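The Long Way to a Good Grip

Aqeel Bugti will tell you that the easy part of building a hand-held gripper is the metal and the linkages, and that the skin on the fingers is where all his evenings go. He has been at it since February in the shared workshop at Wullent, where he rents a shelf and a corner of a bench, and where I spent a very pleasant afternoon getting in his way.
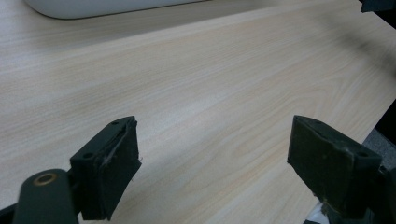
The jaws open over the workbench, their pads scuffed and frayed along the seams.

The notebook he calls Brulik (it was his grandmother's nickname for him) lists 131 squeezes on one set of pads and 258 on another, with little remarks in the margin such as "slid" and "better, but grabby." He has tried 3 kinds of covering so far, and he is fond of all of them, the way you can be fond of an old dog that chews the furniture!

Thin-walled plastic is what he likes to practice on, and he has strong feelings about it. Squeeze a rim too hard and the whole wall bends away from you, he says, and if you go too gently the tub

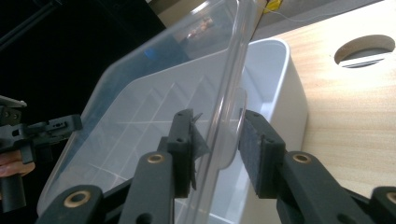 swings around like a gate on one hinge. So he works on the angle of the fingers, a little at a time, and then makes himself a cup of tea and thinks about it some more. He has 311 written at the top of a fresh page, the number of squeezes he wants from his next set of pads, and he was still cutting foam for them when I put on my coat.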